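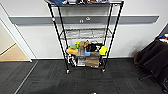 Nidach, November

The Kulum Narrow Trolley from Tadico

We have been selling shelving of one sort or another for longer than I care to add up, and the question we hear most often at the counter is still the same one: what can I put in that silly gap? You know the gap. It sits between the washing machine and the wall, or beside the boiler, or at the end of the galley kitchen where a proper cupboard won't go and a broom falls over every time you open the back door. The Kulum is our answer to it, and we are very fond of it indeed (my own has been in the utility room since the first batch came in, and I would be lost without it!).

It is a tall, slim unit with open wire shelves, sold in black or in cream. Wire suits a utility room nicely. Damp cloths get some air round them, crumbs and washing powder fall through to where you can sweep them up, and you can see from the doorway whether you're out of dishwasher salt. The shelves have a small lip, so bottles stay put when you pull the whole thing out to get at the stopcock.

The height is 1358 mm, and that was a matter of some debate. Konrad Kołodziej, who draws most of our storage range, wanted it taller, and Emilian Pîrvu in the workshop wanted it low enough to reach the top without a stool. They settled on the present size over a very long lunch, and I think they got it right.

Putting it together

Set aside half an hour and a bit of clear floor. The posts go in first, then the shelves slide down on to their clips from the top, starting with the lowest. Push each one until you hear it click. No tools are needed apart from the little key in the bag, which is for the castors. If a shelf sits crooked, lift it off and check that all 4 clips are at the same groove. It is nearly always the clips.

Please put the heavy things at the bottom. Big bottles of detergent, the iron, tins of paint you're keeping for touching up the skirting: all of that wants to be low down. Sponges, dusters and spare light bulbs can live higher up.

Looking after it

A wipe with warm soapy water is plenty. Dry it off afterwards, especially round the joints, and keep bleach off the coating if you can. Scouring pads will scratch it, I'm sorry to say.

Ordering

Product code: Kulum 933
Height: 1358 mm
Colours: black, cream
Castors: 4, two with brakes
Spare clips: sold in bags, ask at the counter

Collect from the Borkowska shop or have it delivered flat in one box. The box is long and rather awkward on the stairs, so do have someone at home to take the other end. We're closed on Sunday.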